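Clearing a Shared Table: speaker notes
Signe Söderlund
Jarindale Hall, small room, evening program
Notes last changed 4 Jan 2026

Running time is 14 minutes without questions. Handout goes out at the end. If the projector is slow, start talking anyway.

Opening

Say who I am. I look after the shared rooms at Grulis, three rooms and a kitchen, over 2,000 square feet. People come in to build things, repair things and eat lunch. Things arrive in packaging and the packaging stays.

The talk is on one job: taking a table that can't be used and getting it back to a table. I am not going to talk about shelving systems or labels you buy. Raghda Yammine is covering storage in June and she knows far more about it than I do.

Ask for hands: who has a table at work or at home that they haven't seen the top of this month? Wait for the hands. Move on.

Slide 2: Boxes first

Before touching the table, look at the boxes that are already out. In most shared rooms there are open boxes standing around that were put there to help with the last cleanup and were never finished. They take up the space you need to work in.

Two kinds of box. The first kind holds a single sort of thing. On this slide it's the one on the right, pink cords and straps with foam handles, some of it in clear plastic. I know what that box is. I can close it, write on it and carry it away. The black plastic bag in the corner comes out and gets looked into first.

The second kind is the mixed box. The one in the middle has a blue package, a small beige box, something printed on white, and some black and silver hardware. A mixed box can't be labeled, so it can't be put away, so it stays open on the table. Every mixed box has to be emptied and sorted. Do it early, while people still have patience.

Point out the stack at the far end. Small boxes against the wall, papers tucked in a few of them. Papers come out before any box is folded flat. We once recycled the only copy of a warranty for the Yimer label printer and I spent a morning on the phone.

The full garbage bag goes out before you start. Tie it, take it, put a new one in.
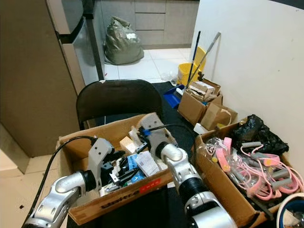 Slide 3: The four piles

Keep this short. It is on the handout.

Trash. Torn plastic, tape, broken pieces, scraps of cardboard too small to flatten.

Flat cardboard. Flaps open, tape cut, stacked against a wall. Keep two or three good boxes back for sorting.

Packaging worth keeping. Clean bubble wrap in large sheets, and sturdy bags. One bag of this per room. When the bag is full, the rest is trash. Vilgot Engebretsen disagrees with me and keeps all of it. His room at Trusach has a closet of nothing else. Leave a gap here in case he is in the audience and wants to say something.

Real things. Everything a person would miss. Tools, cables, electronics, parts, clothing.

Do not make a fifth pile called "not sure." If you aren't sure, it is a real thing, and it goes in the real things box with a slip of paper that has the room and the spot on it.

Slide 4: What goes first on the table

Start with whatever is large and light. It hides the rest. In the next slide that means the bubble wrap and the white bag next to it. Lift them away and you have room to see the black pile and the cables.

A bunched-up bag always gets opened. Squeeze it first if you like, then open it and look. I have found a set of keys and a hearing aid in bags I was ready to throw out.

Next, anything with a lens or a screen. The white device on the right side would be moved early on my table, along with the tray next to it and the handheld and controller behind. They go to a clear surface, cords with them. After that you can work faster, with less worry about dragging a strap and pulling something expensive onto tile.

Then sharp bits and small bits. There is a little white shard by itself at the front. Pick those up by hand, with gloves. Don't sweep them to the floor with your sleeve, which is what I see people do.

Loose wooden sticks, thin wire, printed parts: small box, straight in. Printed parts are a special problem at Grulis because a gray bracket and a piece of scrap look the same to me. I put all of them in the real things box and let the people who made them decide.
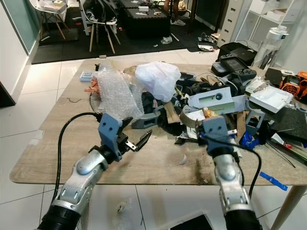 How long should we wait before throwing out something with no owner?
We wait two weeks after the message goes out, and electronics are kept for two months.

Slide 5: Cables

This is where people slow down. A pile of black cables looks like one item and it eats half the session if you let it.

Do not untangle on the table. Lift the whole pile into a box and move it to a chair or another room. One person who likes untangling can sit with it. At our last session that was Hortensia Cusi, and she asked for the job.

If a cable is attached to something, follow it with your hand to both ends before you pull. White cables lying across a heap of paper are easy to miss, so check for them when you lift cardboard.

Coil each one loosely and put one tie around it. A cable with no device goes into the cable bin. When the bin is full, the oldest ones go to electronics recycling -- the drop-off takes them free where we are, check yours.

Slide 6: Paper and small scraps

Cardboard pieces, white paper, bits of packaging. By now the large things are gone and this is what is left in the middle. It looks worse than it did at the start and people get discouraged. Tell the group ahead of time.

Take one side of the table and work across it. Every piece of paper gets turned over once. If it has handwriting, a serial number or a price on it, it goes in the paper tray. Otherwise trash.

Black cloth goes last, shaken out over the table and not over the floor. Screws come out of it. A black heap can be a bag, a jacket or three straps, and you won't know until you have it in your hands.

Leave bottles upright and out at the side until the rest is done. Cap check, then kitchen.
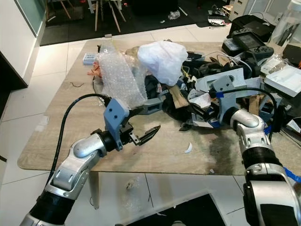 Shared table with bubble wrap, cardboard scraps and a handheld controller on top of a black case.

Slide 7: The tabletop itself

A light wood top shows marks. When the surface is clear, wipe it with a damp cloth and a drop of dish soap, then dry it right away. If there is a dark mark, wipe it before you try anything stronger. Some of ours came off with soap. Two of them didn't and we live with them.

Tape on an edge: pull it back slowly, low to the surface. Leftover glue comes off with a little cooking oil on a paper towel. Wash the oil off after.

Sweep the floor once at the very end. If you do it halfway through you'll do it again.

Slide 8: Keeping it clear

What we tried, in order:

A sign. It was under the pile within a month.

A printed flyer from the building, 2,000 of them for all the tenants. They turned up on our tables as more paper.

A box for unpacking. A large empty box on the floor beside the table, and anything you unwrap, the wrap goes in there. This one worked well enough that we still do it. Hakim Latuheru empties ours when he locks up.

Chairs are part of it. If bags and straps are hanging on the chairs, people stand, and they put what they are holding on the table. We added hooks by the door. Six hooks, cheap ones, and two have already bent.

Close

Handout: the four piles on one side, the order of work on the other. Extra copies by the door.

Ask for questions. If there are none, ask Vilgot about the closet.

Take the adapter back from the projector before leaving. Return the room key to the front desk.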